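August, bench notes, bottle handling - Pornell table

Started 10 am. Clear bottles w/ green label, white table. Want to sort out laying down vs standing before we do the rest of the Fandness list. Base on the table first, gloves on.
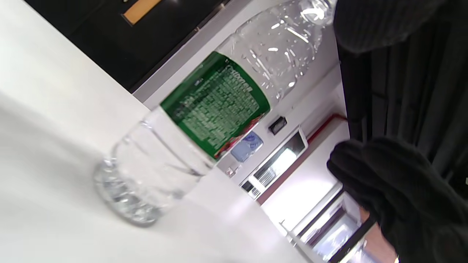 p. 338

Ribs near the shoulder crinkle easy, base is stiffer. Grip at the label from now on. Standing next, droplets all over the wall so wipe befor handling.
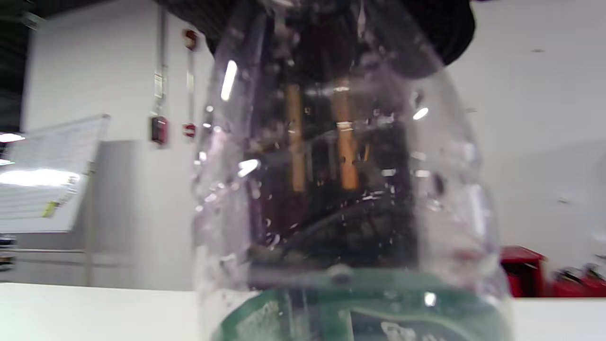
Haruna Kaneko thinks wiping is a waste of time and wants the labels checked for slip first. Fine - doing hers tomorow, then mine.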